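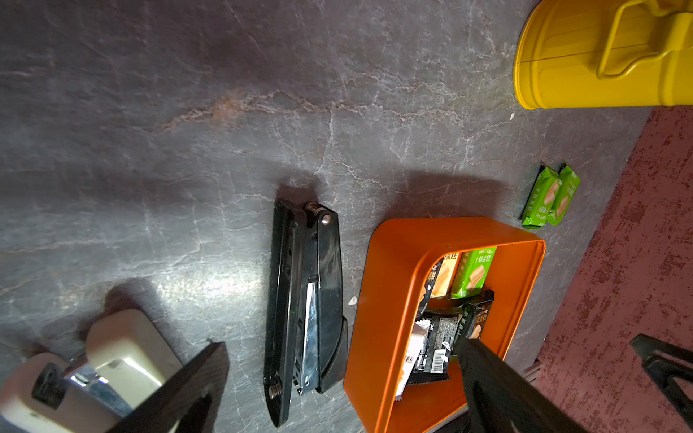 Week 3 – Rocks that got cooked

Right, last week we did limestone, and I went on far too long about sea creatures, so I owe you marble. Marble is what you get when limestone is buried and heated until the crystals in it grow into each other. The veins are the bit everyone likes (me too!). They start off as clay, sand or iron in the original rock, or as cracks that filled up later with something else. Rusty colours usually mean iron. White lines in a dark stone are very often calcite.

A warning about names. Stone yards call nearly anything that takes a polish "marble", and half of what they sell is still limestone to you and me. When I rang Bakos for a price list they had 2 "marbles" on it that were serpentinite. Lovely stuff, wrong word. And plenty of tops are printed or cast to look veined, so check whether the pattern repeats before you get excited.

For the practical you'll need a hand lens and the Drorkico sample tray. Try the scratch test on a broken face – a steel nail will mark marble but won't mark quartzite. Moataz Radwan has the acid bottles, so please ask him and don't help yourselves.

Reading: the Hinojosa chapter on contact zones, skipping the maths. Essays are 1,000 words and due in February. Macario Hinojosa is coming to talk to us that month too, so bring questions!

Last updated: Saturday, January 26, 2019

This site uses cookies. By carrying on you accept our cookie policy. OK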